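Tindcombe Residents' Forum – Hall and Grounds – Hall furniture and drinks policy

Fuleren_Lane wrote:
Members are reminded that drinks may not be taken onto the new floor. The hall closes at 17:00 on Friday for cleaning.

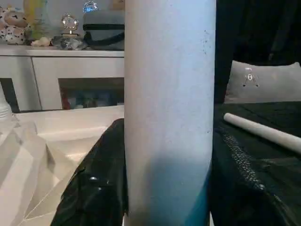
Wollport48 wrote:
The drinks rule seems too strict. Hirers pay £109 a session and should be allowed water. A tall white container with blue towards the bottom would be easy enough to spot and keep upright. I ask that lidded bottles be permitted. 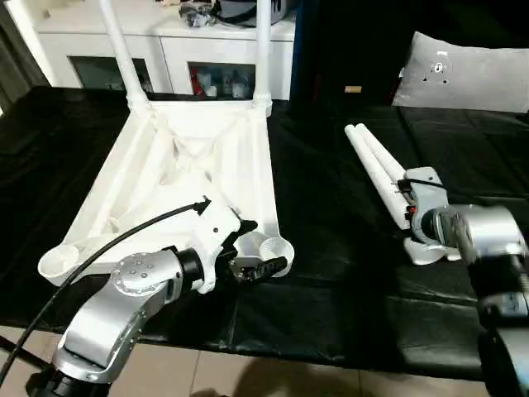 Rind_2 wrote:
I must disagree. Lids are left open – the January quiz was proof of that. The rule should stand.

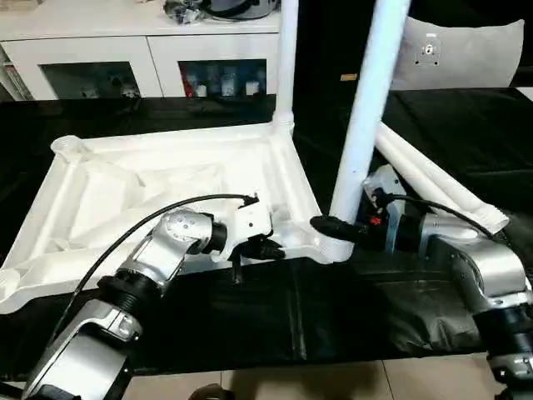
Fuleren_Lane wrote:
Both views have been noted. Water may be kept in the lobby until the rule is reviewed.

Wollport48 wrote:
The lobby has no shelf.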